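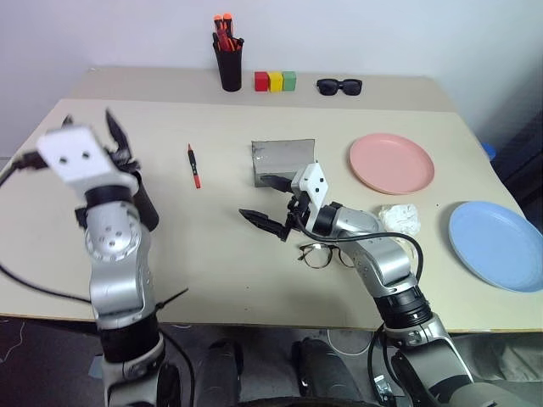

How deep should a work table be if I also want to keep small things at the back of it?

For most people a depth of 75 cm is enough when the back part is a separate, slightly raised section. You keep the front part for work, and the things you need often stand on the back part along the wall.

Girdale Work Table with Rear Section

The Girdale is a two-part table for packing, sorting, paper work and light assembly. We at Dulthorpe sell it as one set: the main table and the rear section, both in the same cream color. The surface is laminated, so it can be wiped with a damp cloth and mild soap. Please do not use scouring powder, it makes the surface dull.

The front edge is straight along the whole length. Many customers ask for a rounded one, but we keep it straight so that two tables can be put side by side without a gap.

The rear section

The rear section lines the wall and gives you a narrow place for a pen cup, labels, tape, or a small box with parts. It is only a little higher than the main table. You can reach it without standing up, and a sheet of paper does not slide under your things. A black pen cup with markers stands well there, also when it is full. For tall goods we recommend the Skitthorpe wall shelf, sold separately.

If you do not want the rear section, the main table can be ordered alone. The main table is then 60 cm deep, and you can add the rear section later. The color of a later order can be a little different, as each production is mixed new.

Data

Item number: 451
Color: cream
Surface: laminated
Length: 119 cm
Depth with rear section: 75 cm
Load, evenly spread: up to 80 kg
Legs: 4, with adjustable feet
Assembly: two persons, tools not included

Assembly

Put the main table in its place first and set the feet until it does not rock. After this, place the rear section against the wall and fix it with the screws from the small bag. Do not tighten the screws fully before all of them are in. Walls in old buildings are often not straight, and a small gap behind the rear section is normal. It can be closed with the Ambaye edge strip.

Clamps and heavy equipment

Clamps can be used on the front edge if you put a piece of felt or cardboard between the clamp and the surface. For vises please order the reinforced version, which has an additional steel bar under the front.

Delivery

The set comes in two packages. The longer one is heavy and is delivered to the street door only. Please check the corners before you sign, and write any damage on the delivery paper. Orders made before noon leave our warehouse on the next working day. In December it can take longer.

Spare feet and screws can be ordered with the item number. Sample pieces of the surface are sent free of charge, one per customer.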